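Open day at the Javton workshop in Clircombe, 24/06/2026. Posting as I go round, then tidying up on the train. 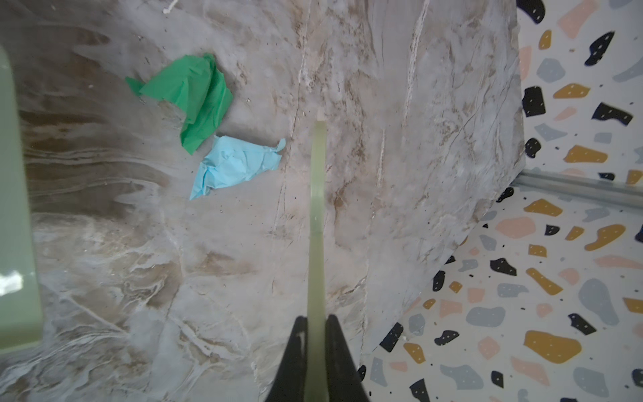 Wrist camera view at the tissue bench. Green one, blue one, and the soft finger pad.

Doors opened at ten. You sign in, get a sticker and a floor plan, and you can go round in any order. I started at the back and worked forwards, so my posts are out of order compared with the plan.

The tissue bench is the one I came for. The job is to clear crumpled tissue off a marble-patterned top. It sounds like nothing, but crumpled tissue never has the same shape twice and there is no good place to grab it.

The person running the bench said they use tissue paper in bright colours for open days so people at the back can follow it on the screen. In normal testing they use plain white.

The pad is a long pale green thing with a rounded tip, and you can partly see through it. The fingers behind it are black. I asked to feel a spare pad and they passed one round. Softer than I expected, a bit like the end of a baking spatula.

They are on version 4 of the pad. The earlier ones were shorter, and the fingers kept meeting the table before the pad did.

Question from a man near me: why a patterned top and not plain white? Answer: kitchens and bathrooms aren't plain white. Veins and cracks in a pattern can look like edges to the software, and they want to find that out in the workshop.

Same goes for the terrazzo pattern next to it, the one with the mustard, pink and black chips. I would struggle with that one myself after a long shift.

Small bits on the surface are a separate matter. There are specks on the marble in the picture above and I asked whether it is meant to deal with those. No. Tissues only at this bench. Crumbs and dust are on the list for later.

They gave out a sheet with the results from May. 155 attempts logged, all on this bench. The sheet splits them by how the tissue was lying (flat, balled, or touching another one). Touching another one is the hardest group.

I liked that they put the failures on the sheet. The most common failure is the pad sliding over the top of the paper.

Next room was Truller, which is their name for the small trolley base. It drives up to a table and parks. There was a queue, so I saw it park twice and moved on. Quieter than the lift.

Lã is the software side. One desk, two screens, a talk of 18 minutes. Mostly about how they label the camera footage. Good talk, but the room was warm and there weren't enough chairs.

Practical things if you go to the next one. Tickets are free but capped at 100, and they do check the list. Step-free from the car park side only. Tea and biscuits upstairs, card payments only.

Bus back to the station goes from the stop opposite the gate. I missed one by a minute and had to wait for the next.

Someone has asked if the results sheet is online. I couldn't find it. I have the paper copy and will type up the table tonight when I'm home.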